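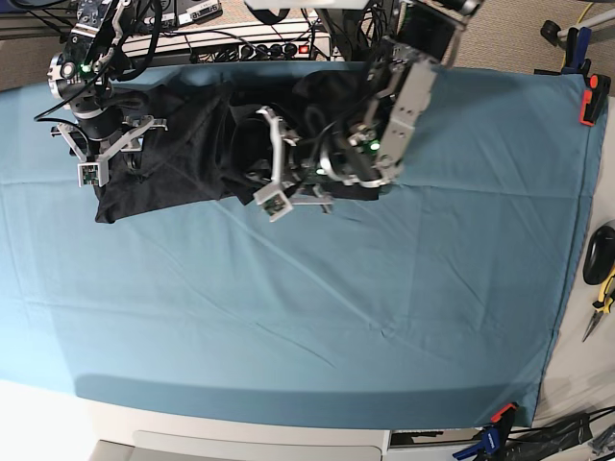 Combien de démos pour apprendre à étaler un vêtement ?

Bonjour ! On téléopère deux bras pour déplier du linge et j'en suis à 200 essais, tous avec le même vêtement noir. Je continue ou je varie ? - le modèle cale toujours sur les bords.

Plevix
Varie, et vite ! Chez nous il a fallu 574 épisodes avec 9 vêtements (des clairs aussi, le noir mange les plis à la caméra). Garde les essais ratés puis rattrapés, ils servent énormément.

Lashari
Plus y en a mieux c'est, non ?

Stildale
D'accord avec Plevix - et refroisse à fond entre deux prises. J'avais 31 départs presque identiques, tous jetés. Vérifie aussi que ton drap est bien pincé aux coins.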